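Delegation Visits: Set-Up Guide for Host Offices

By Nele Dijkstra
May 6, 2022
Filed under: Protocol & Official Visits
21 shares | 6 comments

Section 4. Entering a visit in Birach

Do this before anything goes to the embassy. You need the final delegation list - not the draft - and the room bookings.

1. Log in to Birach. Open Visits, then New Incoming.
2. Pick the rank of the lead visitor. Speaker, deputy speaker, committee chair, member. If the rank is wrong the whole order of precedence comes out wrong.
3. Paste in the delegation list. One name per line, title first.
4. Hit Check Names. Red lines need fixing by hand.

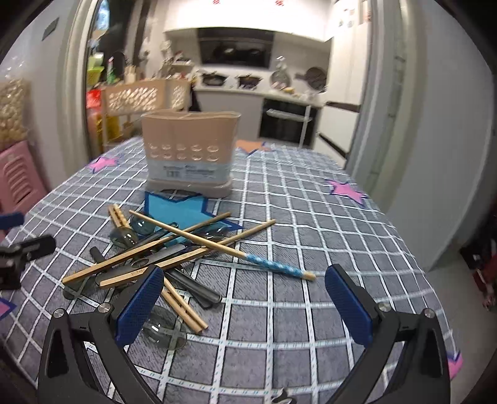

5. Set the country. Flag order and anthem length fill in by themselves.
6. Add interpreters under Staff, not under Delegates. They get seats but no place card.

CAUTION: Do not press Publish yet. Publish sends the program to every office on the list, and there is no recall.

4.1 The daily program

1. Open the Program tab. Add meetings in order, start time only.
2. Leave 21 minutes between buildings. Birach will let you enter less. Dont.
3. Courtesy calls go in as Closed. Press statements go in as Open.
4. Anything at the Sutcliffe building needs a second gate list. Tick the box.

Note: meeting titles max out at 200 characters. Longer ones get chopped without warning, usually in the middle of somebody's title.

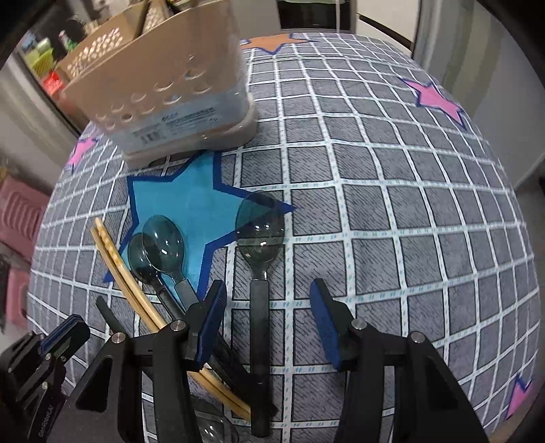
5. Attach the briefing note. 2,000 words or less, PDF only.
6. Send the draft to the chief of staff using Share for Review. Wait for the green mark.

4.2 Last minute changes

Head of delegation swapped out? Go back to step 2 in Section 4 and redo the rank. Then re-run seating - it does not update by it self.

Canceled meeting: mark it Withdrawn. Deleting it wipes the gate list too. 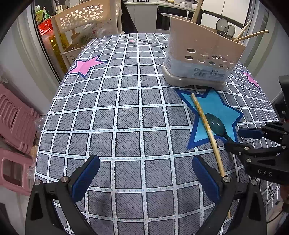
Page last changed: December, for Birach with the Fovell seating add-on

4.3 Publishing

1. Check the green mark is still there. Any edit clears it.
2. Press Publish. Choose Host Offices first, Embassy second.
3. Print one paper copy for the front gate.

CAUTION: if you still have the old Bitby calendar link turned on, switch it off first. Otherwise guests get both versions.

Gate list problems go to the security desk, not to us.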